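Robotics | Software

Chowdary 4 teaches grippers to look twice before they close

Sunday, May 6, 2018
By Divya Mudaliar
4 min read

Anyone who has tried to get a machine to pick up something see-through will want to hear this. The team at Skoromau, the small software outfit in Ruvudbridge, has put out version 4 of Chowdary, its open toolkit for grasp planning, and the new release finally does something sensible with clear plastic.

I spent a day with them last week and came away with a notebook full of scribbles and a very long list of things I want to try at home. Chowdary takes pictures from a camera mounted on the gripper, works out where the objects are, and hands a list of possible grasps to whatever controller you happen to be running. Earlier versions were quick and pleasant to use, but they had a blind spot you could drive a bus through. Put a transparent box on a shiny table and the planner would either miss it altogether or decide that the reflection was the object and go for that.

Bindu Venkataraman, who leads the perception work, calls these "ghost grasps". In the old logs they are easy to spot once you know what to look for: the fingers close very confidently on a patch of glare.

The fix in version 4 is lovely. The planner used to make up its mind from one view and then commit. Now it keeps a score for every edge it finds, and it holds on to that score while the camera moves. A real edge stays put on the table. A highlight slides about as the viewpoint changes, so its score drops, and after a few frames it is thrown out. Anything still undecided gets marked as "unsure", and the planner can ask the controller for a small sideways move to get a better look before it picks a grasp.

That last bit is the part I keep going on about to anyone who will listen. Perception and planning have usually been two separate boxes in this kind of software, one shouting over the wall to the other. Here they have a proper conversation! The planner can say which object it is worried about, and the camera path changes to suit.

Household things make up most of the test set: soap dishes, lids, food tubs, sponges, a butter dish that Venkataraman says has caused more arguments than any other item in the building. The set has grown to 58 objects, and 19 of them are clear or partly clear. Each one is tried on several surfaces under ordinary ceiling lights. The team did at one point have a nice evenly lit booth, and they stopped using it in February once they realised how much it was flattering their results.

"We were tuning for the booth," Venkataraman told me. "Then we'd take the same code out to a desk by a window and it fell over. I'd much prefer to know that on day one."

So how well does it do? Better, with some honest gaps. Opaque things with a strong outline were already fine and have stayed fine. Clear lids with a raised rim are much improved, because the rim gives the tracker a line to follow from one frame to the next. Flat clear sheets are still hard going, and very thin film is listed in the release notes under "please don't". I watched one run where the planner asked for three extra looks at a drinking glass and then gave up, which the team counts as a good outcome. A refusal is logged as a refusal, with the frames attached, and you can scrub through them afterwards to see which edges it didn't trust.

The log viewer deserves a mention all of its own. You get the camera view on one side and the edge scores on the other, and dragging the time bar moves both together. Click an edge and it shows you every frame that voted for it. I lost most of an hour to this after lunch (sorry, Bindu) and found a bug in the process, a rounding slip that made the scores jump at the edges of the picture. It was fixed before I'd finished my tea.

There is one change that will catch people out. The old single-view mode has been renamed and is switched off by default, so scripts written for version 3 will stop with a message telling you what to edit. It's a two-line change in most cases. If you are working with a fixed overhead camera and nothing transparent, you can turn the old mode back on and carry on as you were. Multi-view needs a camera that moves, and it needs the gripper's position reported at least 10 times a second, or the edge tracking loses its place.

Speed takes a small knock as well. Looking again takes time, and the extra moves add up if every object on the table is a puzzle. Finbridge, which has been trying early builds on a sorting bench, gets round this by letting the planner clear the easy objects first. By the time it comes to the awkward ones, there is less clutter and more room to move the camera. The Skoromau team liked the idea so much that it is now a setting called "easy first", and I'd suggest leaving it on.

Next on the list is shadow handling. Soft shadows under pale objects still confuse the base line of the fit, especially where a white object sits on light wood, and the height estimate can come out a touch low. There is an experimental branch for this already. It is slow and it prints far too many warnings, but I ran it on some of the saved sequences and the fits looked tidier to me.

The release, the sample logs and the object list are all up on the project page, along with a short guide to moving over from version 3. The shared sequences include plenty of the plain tabletop sort, a green and white soap dish and a clear plastic piece on pale wood under bright overhead light, with both fingers of the gripper in view.

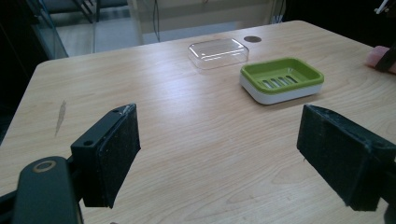 Getting started with the sample logs

Download the smallest bundle first and open it in the viewer before you connect any hardware. Turn on "show rejected edges" in the side menu, then play a sequence at half speed. Bug reports are welcome, and the team asks that you attach the log file along with your settings.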